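Polenden Gets a Second Season, and We Can Talk About It Now

1/21/22

We've been sitting on this one since December, and keeping quiet has been awful. Polenden is coming back! Cameras roll this spring on 5 new episodes, one more than last time, and nearly all of the main cast have signed on to return to the island.

If you're new to the list, a quick catch-up. Polenden is our ghost story about a ferry town that loses its ferry. The first season was 4 episodes, shot in a very cold 40 days, mostly in Relldale, with the harbor scenes done up the coast wherever the weather let us stand up straight. It was a small show made by people who liked each other, and we hoped a few of you would find it. You did. You wrote in with theories, you drew maps of the town (several were better than ours), and when we asked who'd like to come to a screening at the old Prineck theater, 2,699 of you put your names down. The Prineck does not have that many seats. We ran it again and again until everyone who wanted in got in, and the projection crew can probably recite the lighthouse speech by now.

Safta Crăciun is back as writer and director, and she has been busy. All five scripts are finished, and the table read took place last week over two long afternoons. She sent us this to share:

"I always knew where the ferry went. I just didn't think I'd get the chance to show it. The second season starts the morning after the bell, with everyone still in the clothes they were wearing, and it goes somewhere I've been a little scared to write. I can't wait to be back in those rooms with these actors."

The morning after the bell! So that answers one of your biggest questions, and yes, it means the schoolteacher is in it. We won't say in what condition.

The part of the harbormaster grows a lot this year. Without giving too much away, the locked office gets opened in the first episode, and what's in there carries the story through to the end. There are also two new families in town, both on the north side of the water, and a dog. The dog has more scenes than some of the people. Casting for the families is close to done and we'll have names in the next newsletter.

Music is staying in the same hands. Dambrauskienė, the string group behind that low, creaking theme, have already recorded sketches for the opening episode, working from the scripts alone. We heard three of them at the read, and the second one made the whole table go quiet. They'd like to play some of it live before the show goes out, so watch this space if you're anywhere near Relldale in the fall. 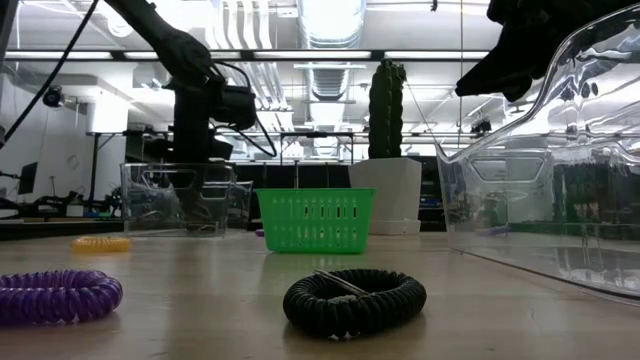

Hair and makeup has the hardest job on this show, and they start well before anyone else. Season two covers a single week in the story but months of real filming, out of order, so a braid that comes loose on the jetty in episode one has to be just as loose when we shoot the other half of that walk five weeks later. They keep a book for it, with a page for every character and every day of the story, down to which side a part falls on. Ties are a whole subject of their own. The spiral-coil kind, in black or purple or yellow-orange, are for getting hair up and out of the way between setups, and the bright ones have the advantage that you'd spot one before a take. On camera the women of Polenden wear plain ribbon or nothing. The team is also bringing back the salt spray recipe from last time, which half the cast asked to take home.

For those of you who want to be in it, we do need background players again – mainly for the funeral procession and the market. You don't need any experience. You do need to be fine with wind, early mornings and standing still for a long time, and if you have your own dark wool coat, please say so when you write. Anyone who was in the first season's harbor crowd is welcome to apply again, but tell us, so we can put you somewhere that makes sense. Details go up on the site as soon as the dates are locked.

If you haven't seen season one, or you'd like to go back and look for the clues (there's one in the very first shot, and only a handful of you have written in about it), the Prineck is putting all 4 episodes on again before we start filming. Newsletter readers get first pick of the seats. Bring a friend who scares easily.

We'll write again once the new cast is confirmed. Until then, keep sending the maps!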